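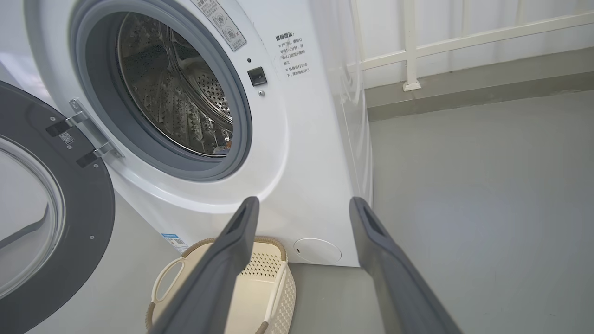 Check the rubber before you blame the detergent, Jucélia Medeiros told me, and she said it before I even had my notebook out. I'd gone down to the Rocha building to write a few lines on the new laundry room hours and ended up staying most of the afternoon, because it seems everybody in that building has an opinion on washing machines and very few of them had been asked for it lately!

So, the news first. The shared laundry room on the ground floor of Rocha is now open from 6 in the morning, which is two hours earlier than before, and the closing time stays where it was. The early start was something the night-shift people had been after for ages. Tekle Worku gets off work before dawn and used to sit in his kitchen with a full bag at his feet, waiting for the door to be unlocked. He did the very first load under the new hours (work shirts and one bath mat, if you want the details) and was in bed by the time the rest of the building was having coffee.

The other change is the one that got people talking. There's a half-hour clean-out every month now, 30 minutes with no washing at all, when the front-loaders get wiped down and left standing with their doors open. Residents take turns by floor. January went to the second floor, and that's how I came to be standing there with a rag in my hand when I was supposed to be reporting.

If you've never cleaned one of these machines, the part to go after is that thick gray gasket around the mouth of the drum. It has a fold in it, and the fold catches everything. You pull the lip back with a finger and run a damp cloth along the inside, all the way around, and then you do it again because the first pass only moves the lint somewhere else. The bottom is the worst spot. Ilham Lumenta got a hair tie, a shirt button and a very sad-looking receipt out of one machine, and she lined them up on top of the dryer like she was setting up a yard sale.

Then the drum itself. Give it a slow spin by hand and have a good look inside, especially low down by the rubber, where small things like to sit after the wash is taken out. Socks hug the wall and you can miss a dark one completely. I lost a navy glove that way a couple of winters ago, in a different laundromat, and I'm still a little sore about it.

Bogdan Sadowski took the doors. He does the glass with plain water and a dry towel after, and he goes over the ring too, which I had honestly never thought of doing at home. He also had strong words for anybody who yanks a door the second the cycle ends. You have to wait for the lock to let go, he said, and it's right there on the front of the machine, in Chinese, asking you nicely to be patient. He can't read it himself, he admitted, but Ilham can, and she backed him up. She's thinking of putting an English version on the wall by the sink in big letters.

Not everyone is thrilled. Benedito Frota would like the clean-out moved to the evening, and he'd like the room to stay open later while they're at it. He has a point about the evenings, I think. The line after dinner can get long, and an extra hour at dawn doesn't do much for a family that's all home at the same time. The building office says it'll look at the sign-up sheet in the spring and see how the early slots are filling.

Meanwhile, the price per wash hasn't changed, and you can still pick up a key tag from the office if yours has gone missing. Doors are to be left ajar after your last load, so the rubber can dry out. Lint goes in the bin by the entrance, please, and not in the sink (that request came from three different people, so I'm passing it on).

The next clean-out belongs to the third floor. Bring your own rag, the ones in the cupboard are pretty much done for. And if you're missing a shirt button, a small white one with four holes, Ilham has it.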